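How to Check Out a Dog Groomer Before You Hand Over the Leash

Every groomer's website says the staff loves animals. I'm sure most of them do. Love isn't a procedure, though, and after three years of moving between salons with an anxious spaniel I've stopped reading the "About Us" page at all. What follows is the way I vet a place now.

Start with a phone call, and ask how they dry the dogs. If they use a heated cage dryer, ask who watches it and how often. "We keep an eye on them" is a non-answer. At Flerkstead I was told the dryers were "perfectly safe," twice, by someone who couldn't tell me whether they had a timer. I hung up.

Next, ask about training. In many places no license is needed to groom a dog, so a framed certificate may mean a long course or a weekend online. Ask who issued it and how many dogs the person worked on under supervision. One groomer told me 200 and gave me the name of her instructor. Another said "tons."
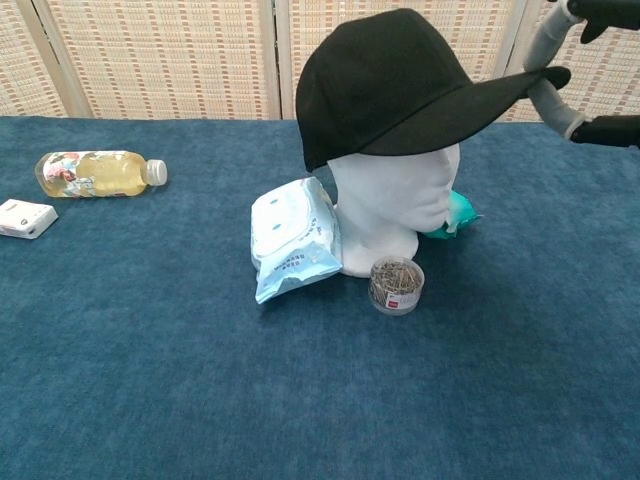 Then go in person, without the dog, at a busy hour. Saturday morning is good. I visited Sulemana on 19th March and stood at the counter long enough to hear how the staff talked to a shepherd mix that didn't want its nails done. Nobody raised their voice, and they gave the dog a break. That told me more than the 376 online reviews, most of which praise the bandanas.

Ask to see the back room. Some salons will refuse and blame insurance. Maybe so. A window or a scheduled tour is a fair substitute, and if you get neither, I'd keep looking.

Read the intake form before you sign it. The one at Rivemham ran six pages, and page four let them pick the vet in an emergency and send me the bill. Cross out what you don't accept and ask for initials next to it. Write down your own vet's number, any medication, and a spending limit.

Book something small first. A nail trim is plenty. My neighbor Yayra Baidoo skipped this step and paid $88 for a full groom with a dog that shook all the way home.

When you pick up, check ears, paw pads, belly and armpits before you pay. If you find a nick, photograph it at the counter and ask for a written note of what happened. Be wary of any place that says it must have been there already.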